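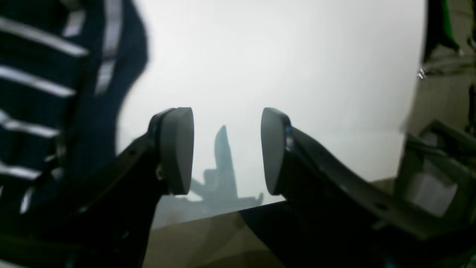 Pivov, 13/08/2025

**To:** Tamara Pană, Akix
**From:** Aurelia Vlad
**Re:** Nulel sound library, second progress report

Dear Tamara,

The river sessions are finished, and I'm so happy with them! When I wrote in May I only had the slow water below the Matei bridge, recorded from one bank, and it all sounded a bit like a bathtub filling. We now have the weir, the reed beds and the old boat ramp, and the ramp is the star of the whole thing. Water slaps up under the concrete lip and makes this deep, hollow gulp that I've wanted for the flooded chapel level ever since I read the first script.

The library stands at 111 edited sounds, all named, trimmed and backed up in two places. There are some 1,000 raw takes behind them (a lot of those are me saying "again" and a dog barking). I've kept the takes with usable background in a separate folder, and the rest can go once you've signed off on this stage.

**In the game**

River, rain and footsteps are in the current build of Nulel and playing properly. The footsteps took longer than planned. Wet gravel and dry gravel were too close to each other on small speakers, so I re-recorded the wet set with more mud in it and turned down the top end of the dry set. Much better now, even on a phone. Rain changes with what's overhead - tin, leaves, open sky - and walking from one to the next is a real pleasure.

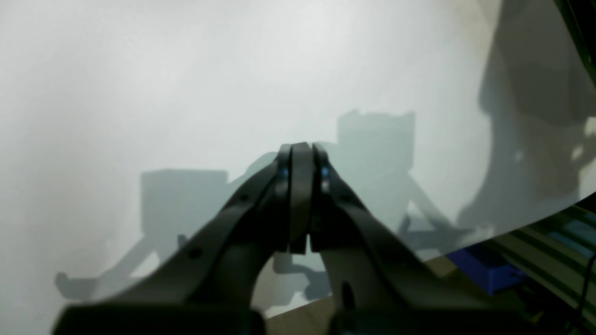 *The two fingers closed, tips together.*

**Still to do**

- Wind, four sets. I have two good ones already, and the pine ridge needs a night with no traffic on the valley road.
- Doors and hinges for the chapel. The priest at Pivov has said yes to the side door, which groans wonderfully.
- Loudness pass on everything, all at the same level, with notes for whoever mixes after me.
- Underwater ambience. The first hydrophone hummed and I sent it back. The replacement is clean in a bucket, so next stop is the river.

**Money**

We're inside the budget. Travel came in lower than I'd allowed for, and I'd like to move what's left to five extra studio hours for the doors, if you agree. The hydrophone was swapped under warranty and cost us only the postage.

A folder of short clips is on its way to you separately. Please listen on headphones, and start with "ramp_gulp_long". I must have played it to everyone I know by now!

With thanks and very best wishes,

Aurelia Vlad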